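Cable routing and wrist camera setup on a two-arm bench cell

January 16, 2023

This page covers dressing the wrist camera cables on a pair of small arms sharing one bench, and setting the grippers up so that they can work close together. The cell is in the shared workshop at Westerberg. It assumes both arms are already bolted to the front rail and that each joint moves freely under power. If yours do not, finish the Flekau base notes first.

What you need

Two camera cables, long enough to reach the base with slack at every joint
Cable ties, 19 in all
A 3 mm hex key
Side cutters
A soft pencil or paint marker

Step 1. Find the worst pose

Switch off the cameras and unplug them. Drive each arm by hand to full reach, then fold it back as far as the elbow allows. Note the pose in which the path from wrist to base is longest. On this bench it was full reach with the wrist rolled outwards. Cut or choose the cable for that pose and not for the parked one.

Step 2. Fix the wrist end

Plug the cable into the camera and leave a free arc before the first tie. The arc has to absorb all of the wrist movement. Ties go on the long white link only, never on the black joints. 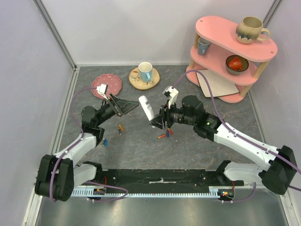
Tighten each tie until the cable will still slide under a firm pull. Once the arm has run through its full travel several times, go back and close the ties properly. Trim the tails flush, as a cut end will mark the cable if it rubs.

Step 3. Loop the elbow

Take the cable round the outside of the elbow housing in one open loop. Bend the elbow fully both ways. The loop should change size without pulling on the last tie. If it goes flat against the housing, release one tie and feed more cable down.

Step 4. Set the meeting point

Both arms need a shared zero in the middle of the table. Bring the left gripper to the centre and store the position, back it off, then do the same with the right. In Fivau, open the pair file and enter the two stored positions. Set the minimum gap to 7 mm and the approach speed to 35 per cent. Jog the arms towards each other in small steps with a hand on the stop button. 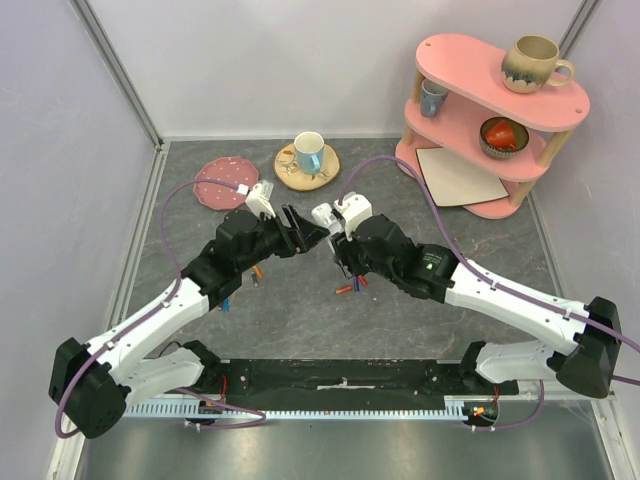

Bellellow wrote in to say that the gap should be checked again with a part in the grip, because the fingers flex and the stored figure is only good for an empty hand. The step below has been changed to suit.

Step 5. Check under load

Close one gripper on a light plastic part and repeat the approach. Watch the finger edges as well as the tips. If a finger twists, tighten the bracket screws with the hex key and store the position again. Then look through the wrist camera for any cable crossing the view.

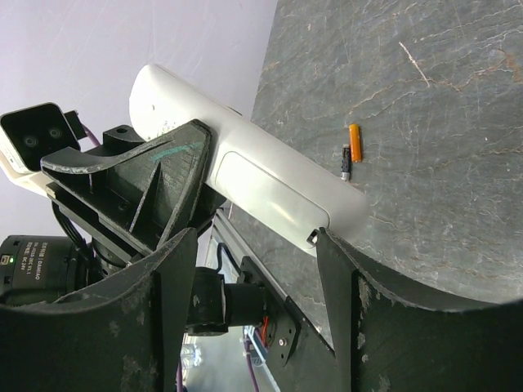

White plastic part at the gripper fingers, with the stone-patterned tabletop beyond.

Step 6. Save and label

Save the pair file under a new name and keep the old one. Mark the cable at the first tie with the pencil or marker. Any creep will show against the mark at the next check. The cables here are next due for inspection in July.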